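**Right gripper stops reporting force mid-grasp (dual arm, Ekell wrists)**

**torque_ledger** – 20th November
Setup is two arms on the Ekell wrist modules, Jemal controller, low pick height. Fault: right gripper drops off the bus, controller holds the last force value and keeps closing. It has done this 3 times in 50 cycles. Left arm is clean. Work surface is a plastic stool with a ridged top.

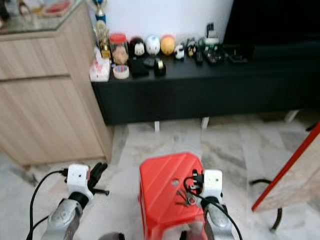 Firmware is the February build on both sides. Swapping the grippers left to right did not move the fault, so I don't think it's the finger unit.

**ostum_user2**
Cable. If the fault stays with the arm, it's the run from wrist to base. Check the strain relief before you touch the firmware.

**grulcombe_bench**
Disagree. A bad cable gives you CRC errors first. Post the log. If there are none, it's the watchdog timeout. Ours shipped at 1,000 ms, far too long for a closing gripper.

**torque_ledger**
No CRC errors. Timeout reads 1,000. The target is a bunch of keys, low and flat, so the fingers work close to the seat. 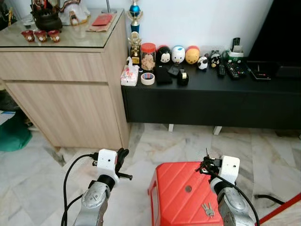

*Keys on the stool, right gripper over its top edge.*

**ostum_user2**
No CRC errors only means the frames that arrived were good. An open conductor sends nothing. Flex the cable by hand with the arm powered down and a meter on it.

**grulcombe_bench**
Fine, but the timeout is still the safety problem. Lost feedback should open the loop and stop the motor, whatever the cause. Set it to 50 and keep hands out until it trips properly.

**torque_ledger**
Timeout is now 50. Metering the cable next – will post the readings for both arms.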